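Birnia Puzzle Library
Frequently asked questions

Last updated October 4, 2023

Membership

Who can join?

Anyone age 18 or older with a mailing address in the county. Children can use a parent's or guardian's membership. You do not need to live in Birnia itself.

How much does it cost?

A yearly membership is $95 per household. If you only want to borrow now and then, you can pay $5 per puzzle instead. Both kinds of borrowers use the same shelves and the same reservation list.

Can I get a refund if I move away?

Yes. Write to the desk and tell us the date you are leaving. We refund the full months left on your membership. Please return everything you have out first.

Can I give a membership as a gift?

Yes. Buy it at the desk and we will give you a card with a code on it. The year starts on the day the code is used. Gift codes do not expire.

Borrowing

How many puzzles do you have?

The catalog lists over 1,720. Most are cardboard. There is a smaller shelf of wooden puzzles, which can be borrowed by yearly members only.

How many can I take at once?

Three for yearly members, one for everyone else. A wooden puzzle counts the same as a cardboard one.

How long can I keep them?

Four weeks. You can renew once, for another four weeks, unless another borrower has reserved the puzzle. Renew at the desk, by phone or through your account page.

What happens if I'm late?

We send a reminder, and then a second one a week later. We do not charge late fees. If a puzzle is more than two months late, your account is paused until it comes back.

Can I reserve a puzzle?

Yes, up to five at a time. We hold a reserved puzzle for one week after we tell you it is ready. After that it goes to the next person on the list, and you will have to reserve it again.

Do you mail puzzles?

No. We tried it for a while, and too many boxes arrived with split corners. You can send another person to pick up for you. They need your member number and their own ID.

Can I return a puzzle partly assembled?

No. Please break it up completely, including the edge. Stuck-together pieces make the bag too thick for the lid to close, and the next person may not want a head start.

Missing and damaged pieces

How do you know a puzzle is complete?

We weigh each puzzle when it comes in and compare it with the weight written inside the lid. This catches a large gap but can miss a single piece. Borrowers catch the rest. There is a yellow slip in every box, and if you finish the puzzle, please mark it "complete" or "not complete" and add the date.

I lost a piece. What do I do?

Tell us. There is no charge for one or two pieces. Write on the slip where in the picture the piece belongs ("left edge, below the barn," for example). If you find it later, put it in an envelope with the puzzle's catalog number on the front and drop it in the return slot.

What if the puzzle was already missing a piece when I got it?

Mark the slip and return it as usual. Pay-per-puzzle borrowers can take another one free. Check the floor and the inside of the bag first, please. Pieces from older puzzles cling to the plastic.

Do you replace missing pieces?

Sometimes. Sosina Worku makes replacement pieces for the wooden puzzles out of thin basswood and paints them by hand. She does them in batches, so a wooden puzzle can be off the shelf for months. For cardboard puzzles, we keep a bin of orphan pieces and go through it when a puzzle is reported short.

My dog chewed the box.

Bring it in anyway. We have spare boxes in several sizes. If the pieces themselves were chewed, we may ask you to pay the cost of the puzzle, depending on how many and how old it was.

Can I glue a puzzle and keep it?

Not a library copy. If you get attached to one, ask at the desk. We sell duplicates from time to time and can put your name down.

Choosing a puzzle

What do the colored dots mean?

Green is easy, blue is medium, red is hard. The dots are based on what borrowers write on the slips, so they do not always follow the number of pieces. The red-dot puzzle with the fewest pieces has 200, and it is a photograph of fog.

Do you have puzzles for people with poor eyesight or limited grip?

Yes. Look for the shelf marked "Large piece" to the right of the front door. Pieces there are at least two inches across. We have tried to stock subjects for adults, such as maps, gardens, trains and paintings. Feven Yilma looks after this shelf and is glad to get requests.

Can I search the catalog by subject?

Yes, by subject, number of pieces, maker and dot color. You cannot search by artist yet. Many of the boxes don't name one.

Are the puzzles cleaned?

Boxes are wiped down when they come back. Pieces are not washed, as water lifts the paper. Puzzles that smell of smoke or mildew are taken out of the collection, so please say so on the slip if you notice it.

Donations

Do you take donated puzzles?

Yes, if they are complete, in their original box and have more than 100 pieces. Leave them at the desk, not in the return slot. We cannot give an estimate of value for tax purposes, but we can give you a receipt with the titles listed.

What happens to the ones you don't keep?

They go on the swap cart by the door. Anyone can take one, member or not. In June we clear the cart and send what is left to the reading room at the Tefera Street senior center.

Working on a puzzle at home

Do you lend puzzle boards or mats?

We lend roll-up felt mats on the same terms as puzzles. We do not lend boards. They are too bulky for our shelves.

How do I move a puzzle once it's started?

Slide it onto stiff cardboard or a thin sheet of hardboard, a section at a time. With the felt mats, roll loosely around the tube and lay it flat, with the ties on top. Wooden puzzles should not be rolled at all.

What size surface do I need?

The finished size is printed on most boxes and is listed in the catalog where we know it. Add a hand's width on every side for sorting. If your table is too small, sort into baking trays or box lids and keep the table for the part you are building.

Does the color of the surface matter?
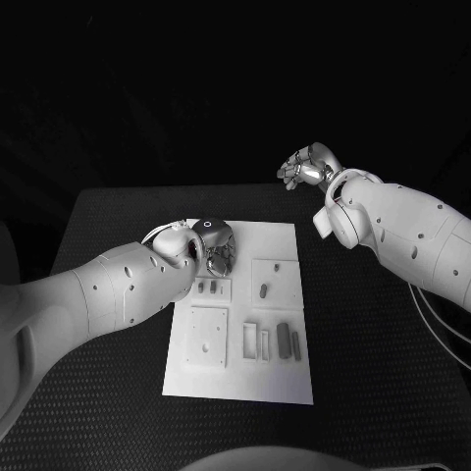
Color matters more than people expect, mostly for the edge pieces. Pick a surface that is lighter or darker than most of the puzzle, and the gaps will be easier to see. If your table is dark and the puzzle is a night sky or a forest, lay a white board on it, like the one here, and build on that. The dark tabletop left showing past the board can be used for the pale pieces. For snow, fog or cloud puzzles, skip the board and work on the table itself. Glossy surfaces can throw glare under a lamp, so try moving the lamp to one side before you change anything else.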